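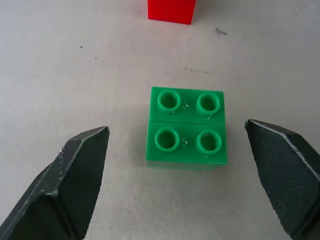
How many spare finger pads should I budget for with a two-finger gripper? One spare pair per arm for the first year, and two pairs per arm if the gripper will run every working day.

Category: Grippers & End Effectors > Consumables

Updated February, Flondcombe catalog desk

Alleo Textured Finger Set, dark gray, pair

Replacement fingers for the Alleo parallel gripper. Sold in pairs only. Left and right are not interchangeable, and mixing a new finger with a worn one will put the grip off center on small parts.

The fine pattern on the inner face gives a firm hold on smooth, hard plastic such as toy building blocks, which many customers use for pick-and-place practice and for acceptance tests. If your parts are soft or painted, order the smooth set.

Weight is 23 grams per finger. Swapping a pair takes around 12 minutes with the hex key supplied. Run the zero routine afterward and check that both tips close evenly.

Pale specks and streaks along the beveled edge are normal surface wear and do not call for replacement. Replace the pair when the pattern on the inner face has gone smooth to the touch or a tip is chipped.

Planning notes

Put fingers on the consumables line of your budget and keep them off the capital request. Buyers who leave them out tend to pay for rush shipping later. If you are also adding a wrist camera, order its bracket at the same time, as the longer finger screws come with it.

Orders placed on a Sunday are packed the next working day. Unused pairs can be returned in the original bag.

Related items
Alleo Smooth Finger Set, pair
Hämmerli wrist camera bracket
Vorkovo bench mount, 4-bolt
Hex key and screw kit for Alleo grippers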